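Rental cottage walk-round: Skirness, spring opening
Filled in by Ailsa Lamont, April
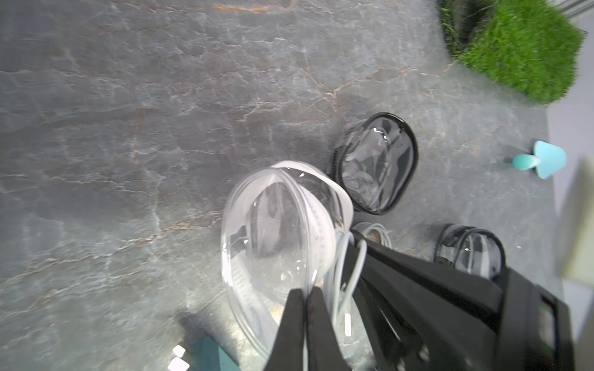 Stone-look surface and the green artificial grass next to it.

OK, same list as last year, with my notes squeezed in. Roy Dunmore has the spare keys if you need to get back in and check anything.

Smoke alarms, hall and upstairs – PASS
Both loud. The upstairs one made me jump even though I was the one pressing the button!

Carbon monoxide alarm – PASS
Vallar model by the boiler. Light is on, test button works.

Boiler service tag – FAIL
The tag has run out. I've left a message with Grivetti and will chase them (they never pick up before lunch).

Fire extinguisher, kitchen – PASS
Needle in the green, pin in place. I moved it out from behind the mop bucket, so please leave it where it is now.

Electric meter – READ
744 on the dial. Fuse box labels are fading and I couldn't make out two of them, so I've penciled in my best guess.

Stair rail – FIX
Wobbles at the top bracket. I tightened the screws and it's better, but I wouldn't want my mother leaning on it. Needs longer screws and a proper wall plug.

Window locks – PASS with a grumble
All 12 lock. The bathroom one takes a good shove, and the key was in the soap dish for some reason.

Hot water at the kitchen tap – PASS
Got properly hot in 23 seconds, way quicker than last spring.

Outside steps and path – CHECK AGAIN
Moss on the bottom step. I scrubbed it with the Shearer brush and want another look after some rain.

First aid kit – RESTOCK
No burn gel, hardly any bandages, and more than enough safety pins.

Guest book pen – missing again. I left mine.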